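Print this thread
E-mail this thread
Search posts Enter keyword Go

Demyd Harasym
September 18, 2023

1/ Notes on the Bremel overshirt, second production run. I patterned the first run, so read this with that in mind. Subject is sleeve pitch and what changed.

2/ First run: sleeve set with the notch at the shoulder seam. Fine standing still. Reach forward and the back pulled across the blades. Fit comments from Cultska were nearly all about this.

3/ Second run: sleeve rotated forward 7 mm at the cap. Front armhole scooped slightly, back armhole left alone. Total cap ease went down, so the head of the sleeve sits flatter.

4/ Flatter is a matter of taste. Olesia Melnychuk wanted more roll at the cap. I think roll belongs on a tailored jacket and looks odd on a garment with patch pockets. We left it flat.

5/ Fabric is the Didenko cotton twill, style 2741. It shrinks more in the warp than the weft. Pattern pieces are cut long to allow for a garment wash. If you shorten the sleeve at home, wash first, then cut.

6/ Collar stand reduced in height. Interlining moved to the under collar only. The old version had it on both sides and the points refused to lie down.

7/ Buttons: 21 mm on the placket was too heavy for the twill and dragged the front edge. Now a smaller size, shank wrapped by hand. Cuffs unchanged.

8/ Sizing. Fonevo lists it by chest, we draft by chest plus back width. These do not always agree. If you are between sizes and wear a sweater under it, take the larger one.

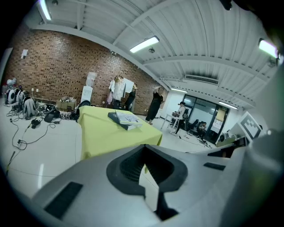
Demyd Harasym

9/ Seams are flat-felled at the side and sleeve, three needles' worth of thread nowhere. Someone asked for triple stitching. Two rows hold. A third row adds stiffness at the underarm and more holes in the cloth.

10/ Known issue: the left pocket on size small sits 3 mm low on the marker. Corrected in the file, but shirts already cut will ship as they are. It does not affect wear.

11/ Next sample is the same block in wool, due in December. Wool will take more ease at the cap, so Olesia may get her roll after all - I will post the measurements when the toile is done.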